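Right, Friday update on the toaster build from the shared workshop in Drerthorpe -- a few of you asked, so a little thread.

Where we'd got to: both arms up on the big white table, Sarkar (that's the name of the control code, long story) talking to both of them, and me eating a lot of toast.

The job sounds so easy. Bread goes in the toaster, lever goes down, toast ends up on the blue tray. I gave it 5 weekends. We are now well past 5 weekends!

The right hand does all the bread work. The left one is meant for the lever, and it's a tiny lever, so I've spent silly amounts of time just getting those fingers to stop in the same place twice.
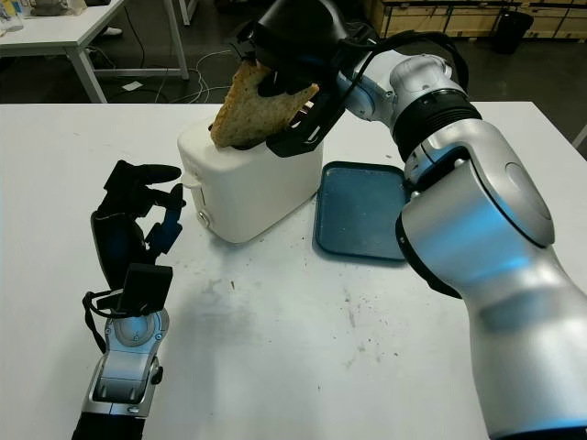

Right hand on the bread in both of these, left one hovering by the toaster.
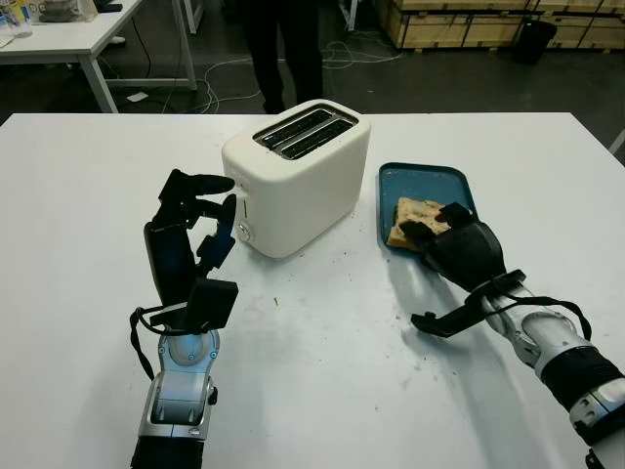 Grip force is my big headache at the moment. Bread squashes, toast snaps, and the number that suits one is hopeless for the other. I've got two settings now and Sarkar swaps between them depending on which step it's on. Bit crude but I'm fond of it.

Mutua Athumani reckons I should slow the last bit of the lift right down and let the wrist do the tilting. Tried it on 21 slices last night and I think he's right, annoyingly. Fewer corners left behind in the slot.

The log file has up to 2,000 lines per slice, mostly the wrist moaning about its angle limits. If anyone has a nice way of filtering that lot, please shout -- I'm scrolling through it by hand like a fool.

Next up is the lever, done properly, with a push and then a check that it's stayed down. After that, butter?? Mutua says absolutely not near his cables.

Back in there about seven tonight if anyone local fancies a look. Bring a loaf, medium sliced, we're nearly out.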